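Relora wall mosaic kit, outdoor grade

4 min read

Back in stock after September. Same kit, new grout. If you bought the old one for a community wall and liked it, you'll like this one more. Goes down faster.

What it is: 600 mirror and glass pieces on mesh sheets, plus 222 loose accent pieces so your wall doesn't look like everyone else's. Mesh is pre-cut. Loose pieces are in paper envelopes sorted by color, more or less. Edges are tumbled but wear gloves anyway – mirror is mirror.

Put together by Begoña Carrasco, who ran the mural days at the Gummont arts yard and got tired of buying tile by the pound. Her layout guide is in the box. Four designs: sun, river, two birds, and a plain border. You can ignore all of them. Most people do the sun.

Works on brick, block, cement board, old plaster if it's sound. Not on vinyl siding, please stop asking. Painted brick needs to be sanded or scraped first, or the whole thing comes off with the paint in a year or two. We've seen it.

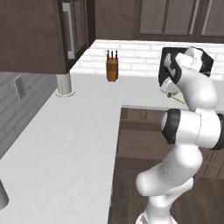
White countertop and brick backsplash, dark brown cabinets over.

Adhesive is not included. We use Jellberg white thinset, any exterior thinset is fine. Premixed stuff in a tub is for bathrooms. Grout is included now, one bag, sand gray. Charcoal is extra and sells out, so add it to the order and don't email later hoping.

Sizes
Small – one panel, doorway or garden wall
Large – the full 600, good for a storefront or the side of a garage
School pack – 1,000 pieces, all mesh, no loose mirror, rounded glass only

School pack ships on a pallet. Somebody has to be there to sign. Lift gate costs more and we need to know ahead.

Weather: rated for freeze and thaw if you seal it. Seal it. Two thin coats, let the grout cure first. Ours on the Gummont wall has been thru several winters and lost a few peices near the downspout, nothing else.

Cleaning – water and a soft brush. No vinegar, it eats the grout.

Want to see one before you buy? Shi Gallery has the river design in the side courtyard, free to walk in during open hours. Ask at the desk for the sample board, they keep it behind the counter.

Returns: unopened only, 4 weeks. Broken on arrival, send a photo of the box and the sheet and we'll mail replacements. A few chipped corners is normal and grout covers it.

Stock and shipping info updated 10/22/26. Large is low. School pack is made to order.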